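Trisstead Treat Bucket, 16 qt

A flat-backed feed bucket for riding schools and therapy barns. It hangs on a stall door or fence rail and stays put when a horse pushes at it.

Item no. 477
Capacity: 16 quarts
Handle: steel, with rubber grip
Colors: green, black

Safe to use with cut fruit, carrots and soaked pellets. Rinse after each use.
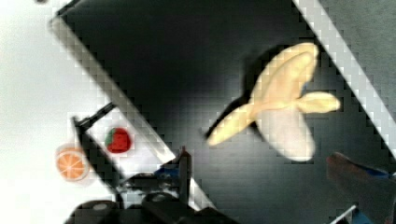
Peeled banana on a black surface.

The bracket is sold separately and fits boards up to two inches thick. Use both screws. Barns ordering for a full lesson string can ask Ishbel Lennox about case pricing.

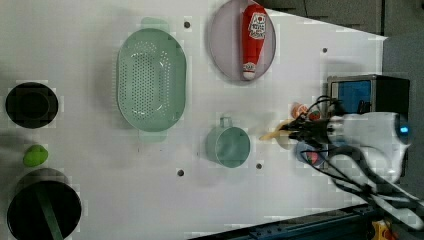

Cases hold eight buckets and ship from our Lyimo warehouse. Lids are not included. Replacement handles are item no. 88 and fit all buckets made since April.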